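Fume extraction and make-up air in small workshops: notes from the Posilham refit

Most small workshops that install local exhaust give a good deal of thought to the hood and the fan and very little to where the replacement air comes from. The refit at the Posilham building, finished in October, was held up twice by this, and members planning similar work may find the sequence useful.

The room is a single rectangular unit on the ground floor, with an exterior door at one end and an interior door to a shared corridor at the other. Before the refit it had one wall fan on a pull cord. The fan moved enough air to clear the smell of paint overnight, but it did little at the bench, where flux fumes rose past the operator's face on their way to the ceiling.
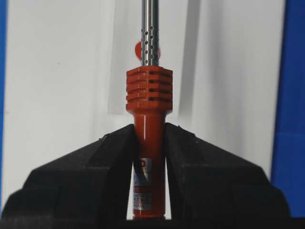

Capture at the source was the first item on the work list. A hood that sits two feet above the bench needs a large volume of air to pull in a thin plume, and most of that volume is clean room air that has already been heated. A small nozzle close to the joint does the same job with much less. The position of the nozzle depends on the tool. On an iron with a perforated metal barrel above a red finned collar, the holes should be left clear, and an inlet should be placed to the side of the work and slightly above it, never pressed against the barrel. Fume leaves from the joint, and the nozzle belongs there.

The installers, Prulora, ran 8 drops from a main duct along the long wall, each with a blast gate and a flexible arm. With every gate open the far drops were weak. With four open, all were satisfactory. The rule now posted by the switch is that a gate stays shut unless its bench is in use. A larger fan was considered and turned down on grounds of noise.

The trouble began when the system was first run with both doors closed. The interior door became hard to open, and a draft could be felt under it along the full width. Corridor air was being pulled into the shop, together with whatever was in the corridor, which on that afternoon was floor wax. The exhaust fan was also delivering well below its rated flow. A fan cannot remove air that is not being replaced, and a tight room will starve it.

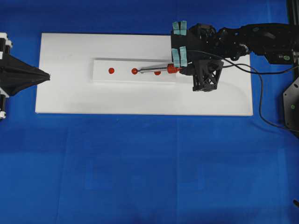
Propping the exterior door solved the pressure problem and created two others. It let in dust, and it set up a cross-draft at bench height strong enough to push a plume sideways out of reach of a nozzle. Cross-drafts are the usual reason a system that tests well in an empty room performs poorly in service. A smoke pencil held at the bench will show one in a few seconds, and the check should be repeated with the doors in each position that people use.

The permanent answer was a passive inlet through the exterior wall, high up and at the opposite end from the fan, with a filter box on the inside face. The first filter box, an Ereo unit, was sized from its face dimensions and proved too restrictive once the filter had loaded. It was replaced with a deeper box holding a pleated filter of the same face size. The free area of the inlet is now 200 square inches. The interior door opens normally with the fan at full speed.

Heat was the remaining question. Outside air drawn straight into the room in winter lands on whoever is sitting under it. The inlet was fitted with a baffle that turns the flow upward along the ceiling, where it mixes before it drops. An electric duct heater was priced by Shiferaw and set aside for the present, with space left in the box to add one. 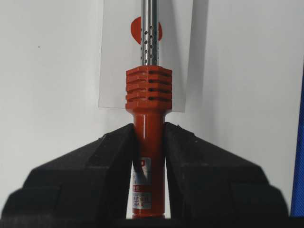
Maintenance has been kept short. The pre-filter at each nozzle is checked monthly and changed when it has browned through. The inlet filter is changed every 11 weeks, an interval set by the pressure gauge across it during the first season. The flexible arms need their friction joints tightened from time to time, and an arm that droops will usually be left drooping by the people who use it, so this is done at the same visit.

Two points for anyone at the planning stage. Ask the installer to state the make-up air path in writing, including the free area of every opening with its filter in place. Ask also for a test with all gates in their normal working positions and the doors shut. The Posilham quotation ran to 14 pages and covered duct gauge, hangers and sealant in detail. The word "inlet" did not appear in it.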